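Who Gets to Say No? Flexible Working Requests and the Small Employer

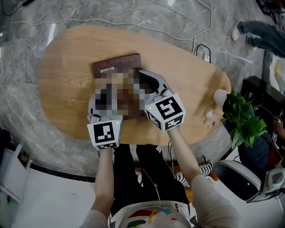
Department of Employment Relations and Work Studies — Student Projects

Final report, second-year group project
Tane Tawhiri, Maham Niazi, Tegan McAlister
Supervisor: Beverley Hollis
Submitted 02/08/2023

1. What we set out to do

Our topic was the right to request flexible working: changed hours, compressed weeks, days at home. Most of the writing we found treats this right as a plain improvement in people's lives. We wanted to see how it looks from inside small workplaces, where one person often writes the policy, reads the request and makes the decision.

We should say at the start that we were doubtful. A right to request is a right to ask a question. The employer has to follow a process and give a reason for a refusal, but the list of allowed reasons is broad enough that we had trouble thinking of a refusal that would not fit under one of them.

2. Where we looked

Two firms let us in. Histex supplies fabric samples to furniture makers and has a mostly office-based staff. Pluston does packing and dispatch, with shifts that start early. A third firm, Ouellet, agreed in January and then stopped answering our emails. We had built part of our plan on a comparison with Ouellet, so section 4 is thinner than we wanted.

We held nine interviews, all with employees or line managers. We also read the written policies at both firms. The Pluston policy runs to 2087 words. The part telling an employee how to make a request takes up one paragraph near the end, after the rules on parking.

Maham did the interviews at Histex and Tegan did the ones at Pluston. Tane coded the transcripts. None of us had coded interviews before, and our first set of categories had to be thrown out when "manager discretion" swallowed nearly everything.

3. What people told us

At Histex, people who had asked for changed hours mostly got them. Managers there were proud of this. When Maham asked how the requests were made, though, the usual answer was a chat in a corridor or a message at the end of the day. Two employees did not know there was a formal route at all. Their arrangements were never written down, and one manager agreed that a new manager could end them with a week's warning. We are not convinced that counts as a right being used.

At Pluston the process was formal and the answers were mostly no. The reason given was nearly always the effect on meeting customer demand. One packer had asked to start later so that she could take her son to school. The refusal letter quoted the policy correctly and offered no figures on what a later start would cost. She did not appeal. "I'd be appealing to the same man," she told us.

Manaia Treloar, who handles personnel matters at Pluston, disagreed with our reading. In her view a shift cannot run with gaps in it, and workers know that when they take the job. It's a fair point, but it would be stronger if the firm had ever tried a later start — it has not.

4. The Ballitz survey

Several articles we read lean on a survey by the consultancy Ballitz, which had 900 respondents and found high satisfaction with flexible working policies. We asked for the questionnaire and were sent a summary. As far as we can tell, the people surveyed were managers. Satisfaction among the people who approve the requests tells us little about those who make them, and we have left the survey out of our findings.

5. Limits

Two firms is a small base. Both were chosen because somebody in the group knew somebody there, and the firms picked who we spoke to at first. We later asked for more names at Pluston and got them. We did not manage this at Histex.

6. What we would change

We would want any refusal to come with evidence, even a short trial of the hours requested. We would also want informal agreements confirmed in writing. Beverley Hollis asked us whether small firms would simply make fewer informal agreements if they had to write them down. We don't have an answer to that, and our interviews can't supply one.

Interview questions and the final coding sheet are in Appendix A.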